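4.3 Registro de la tarea «retraer y guardar»

1. Coloque el portalápices de madera sobre el tablero, al alcance de ambas manos.
2. Sujete el cúter con la izquierda y accione el cursor negro con la derecha.

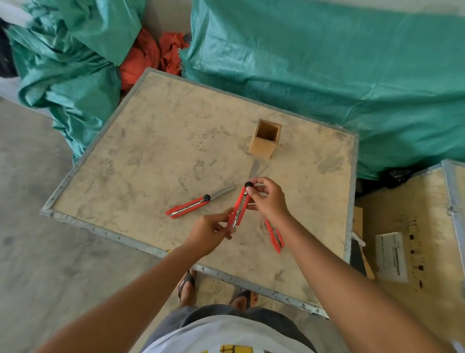
3. Repita hasta completar 26 episodios por operador. Con 900 episodios, la política Olov iguala el resultado obtenido con 1285 sin filtrar.

PRECAUCIÓN: retraiga la hoja antes de soltar el cúter.
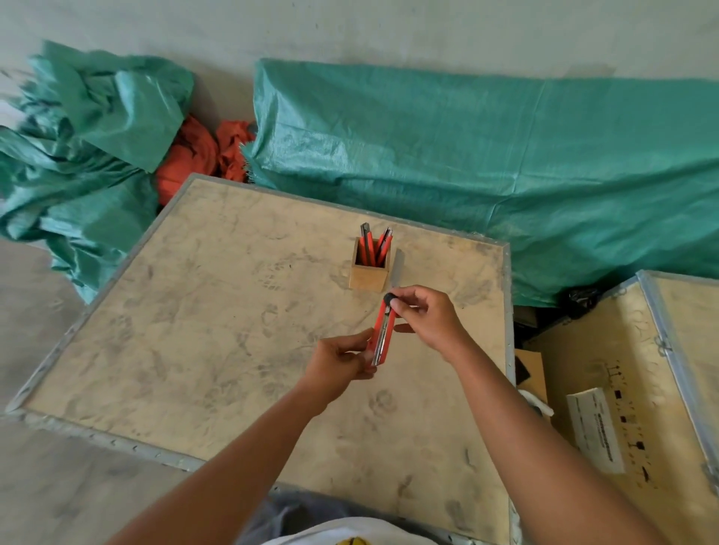 Fig. 4-2. Accionamiento del cursor, con tres cúteres en el portalápices.

Nota: descarte los episodios con manos fuera de campo (D. Palma).

Relacionados
Calibración Bachmann
Formato Gritosach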